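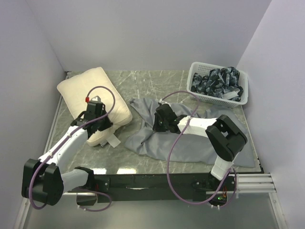
Cream pillow, grey cloth and white basket on the marbled top.

Stivham Street Protest Archive: read me first

Hello, and thank you for taking an interest in the archive. This file goes with the second release and tries to answer the things people tend to write in and ask. It has grown rather long over the years, so do skip to whichever part you need.

What is in it

The collection holds 800 short accounts of marches, sit-ins, rent strikes, blockades and the occasional full-blown riot, gathered from 34 towns. Each account is a plain text file with a matching row in events.csv. The largest single group, 225 accounts, concerns the Ojeda bus fare protests, which is a subject close to my heart and also the reason the whole thing got started. Please bear that in mind before you draw any grand conclusions about what people generally take to the streets over -- fares will look far more important than they should.

Where the accounts came from

Most were written by people who were there, either on the night or in the weeks after. Others were copied out from leaflets, tenants' newsletters and letters pages. The Trultetti dock accounts were spoken aloud and typed up later, so they wander a bit and repeat themselves. I have left them that way. Spelling has been left alone too, apart from place names, which now match the list in places.csv.

The columns

event_id: a short code, the same in every file
place: the town, or the district if the town is large
month: the month only, as many writers could not remember the day
kind: march, sit-in, strike, blockade, riot or other
stated_cause: what the writer said it was about, in their own words
source: witness, leaflet, newsletter, letter or spoken
coder_note: anything that gave us trouble

The word "riot" caused more arguments than everything else put together. In this release it is used only when the writer used it, or used a word very like it. An evening that the letters page called a riot and a witness called a street party will therefore appear twice, with a different kind each time and the same event_id. If you want one row per event you will need to choose between them yourself, and I would be glad to hear how you went about it.

An empty stated_cause means the writer gave no cause. It does not mean there wasn't one, and I would ask you kindly not to fill it in from the newspapers.

What has changed

There are 4 files in this release where the first had a single enormous one, which I'm told was a misery to open. The Prevex estate accounts have been added, and names of private people have been swapped for initials throughout. Two accounts were taken out at the writers' request. If you still have the May copy, please delete it and use this one.

Using it

You are welcome to use the archive for teaching, study or your own curiosity. Please don't try to work out who the writers are, and please don't use the accounts to build lists of people or groups. When quoting, give the event_id and the source column so that a reader can find the passage again.

Corrections can be sent to the archive's post box. Include the event_id if you have it. Replies are slow in the summer months, but every letter does get read.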